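Olvera Decanting and Tasting Service Set
Nudberg Tableware for the Wine Trade

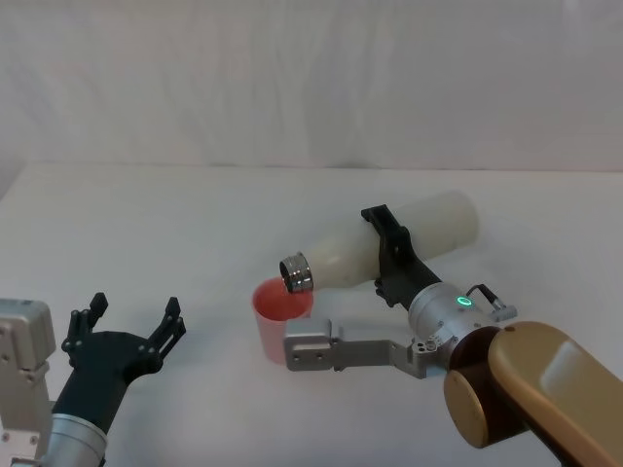
The Olvera set has been prepared for merchants, hotels, wine schools and private cellars that hold formal tastings and require the same vessels at every place. It comprises a decanter, a funnel with a removable strainer, tasting glasses, and a storage case with fitted compartments. Nudberg recommends that pouring be carried out at the middle of the table, over a smooth white surface and with a plain white cloth hung behind, so that the colour of the wine may be judged without interference from the furnishings of the room. The set is supplied to order and may be purchased complete or in separate parts.

Purpose of the set

Tastings of mature red wine present a practical difficulty. The wine must be separated from its deposit shortly before it is served, and each guest must receive an equal measure in a glass of the same shape. The Olvera set allows a single bottle to be decanted and divided among 13 guests. For larger gatherings the use of two complete sets is advised.

The decanter has a broad base and a straight neck. Its lip is cut at a slight angle, which reduces dripping when the flow is stopped. The glasses follow a pattern developed by Anatole Masson for the Plestier tasting rooms, with a narrow rim and a short stem. They are suitable for red, white and fortified wines. Sparkling wines should be served in the separate Plestier flute, which is listed in the general catalogue.

Contents

Decanter, lead-free crystal, with stopper: 1
Funnel, stainless steel, with removable strainer: 1
Tasting glasses, lead-free crystal: 13
Linen polishing cloths: 6
Storage case with lock and two keys: 1
Printed guide to service: 1

Tasting mats, spittoons and bottle sleeves are not included. These may be ordered from the Drerkton warehouse at the same time as the set and will be sent in the same delivery.

Preparation and use

All glassware should be rinsed in warm water before first use and left to drain on a clean cloth. Detergent is not recommended for the inside of the decanter. Where a stain has formed, the decanter may be filled with warm water and a small quantity of bicarbonate of soda, left overnight, and rinsed several times.

Bottles containing a deposit should stand upright for a full day before they are opened. The wine should be poured in one slow and continuous movement, with the funnel resting in the neck of the decanter, and pouring should stop as soon as the deposit reaches the shoulder of the bottle. The strainer is intended to catch fragments of cork. It will not hold back fine sediment.

The glasses should be filled to no more than one third. The printed guide, written by Soledad Chávez and revised in May, sets out suggested serving temperatures and the order in which wines of different ages may be presented.

Care and storage

The glasses may be washed in a machine on a delicate programme, provided that they do not touch one another. The decanter should be washed by hand only. Glasses should be polished with the linen cloths while still slightly warm and returned to the case with the rim uppermost. The case should be kept in a dry room, away from kitchens and from strongly scented goods, as the lining readily takes up odours.

Replacement parts

Single glasses, stoppers and strainers are held in stock and are normally dispatched within seven working days. Customers are asked to quote the number stamped inside the lid of the case. Stoppers are ground to fit the individual decanter, and the neck measurement must therefore be given with the order. A measuring card will be sent on request without charge.

Guarantee

Nudberg guarantees the set against faults in materials and workmanship for 20 months from the date of delivery. The guarantee does not extend to breakage in use, to scratches, or to clouding of the glass arising from hard water. Damage in transit must be reported in writing within six days of receipt, and the original packing should be kept until the matter has been settled.

Orders and enquiries

Trade orders are received by Decha Panyasiri at the Drerkton office. Hotels and wine schools wishing to have glasses engraved with a name or crest should apply to Xóchitl Cárdenas, who will provide a drawing for approval before any work is begun. Engraved items cannot be returned.

The terms given on this page apply to orders placed on or after August 1, 2023. Orders accepted before that date will be completed under the earlier terms, copies of which are available from either office.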